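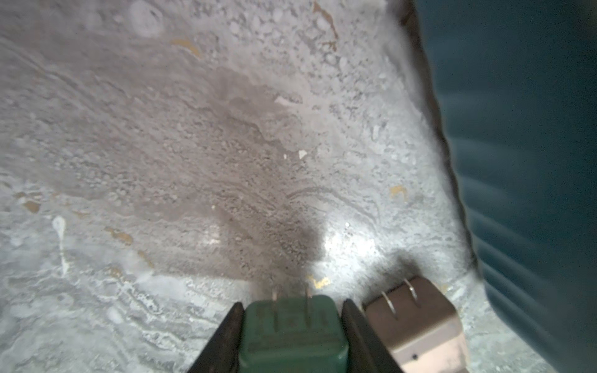
Stotura began in March, with a drawer that would no longer shut. It belonged to a small office in Wirnel, and it held every charger, lead and odd bit of plastic the place had ever owned. We were paid to empty it, and by the end of the week four other offices had rung up to confess to drawers of their own. Plug adapters are still the bulk of the work. People buy one at the airport, lose it, and buy another in a different colour, so you end up with a green one with two flat prongs next to a beige one that nobody remembers choosing. We sort them, tub them, label them and give them back. The ones you don't want go to the swap shelf at our Kereama shop, where somebody off to see an aunt abroad will be very pleased with them.

We now look after the small stuff for 210 offices, schools and guest houses. Last year's biggest single job was a hotel in Stunditz that had been keeping lost property since it opened and handed us 1288 items, 27 of them kettles. We have asked about the kettles. The hotel would prefer not to discuss it.

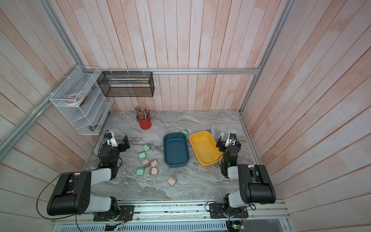
Words by the Stotura sorting bench
13 March 2025

Our method is trays. A teal one and a yellow one, side by side on the table, will get you through most of a morning, provided everyone has agreed which is which before the tea arrives. We have tried cleverer systems. There was a spell with coloured stickers, and one with a spreadsheet, which is still open on a laptop somewhere and has not been updated by anyone who will admit to it.

Small square blocks get the same treatment as plugs: one colour, one tray. Nurseries send us a lot of blocks. They come back sorted, and we are told this lasts until ten past nine.

Visits to the shop are welcome on weekday afternoons. Bring your drawer, or just what's in it. We charge by the tub, the first 2 are at the lower rate, and we don't take batteries, paint or anything that is still ticking.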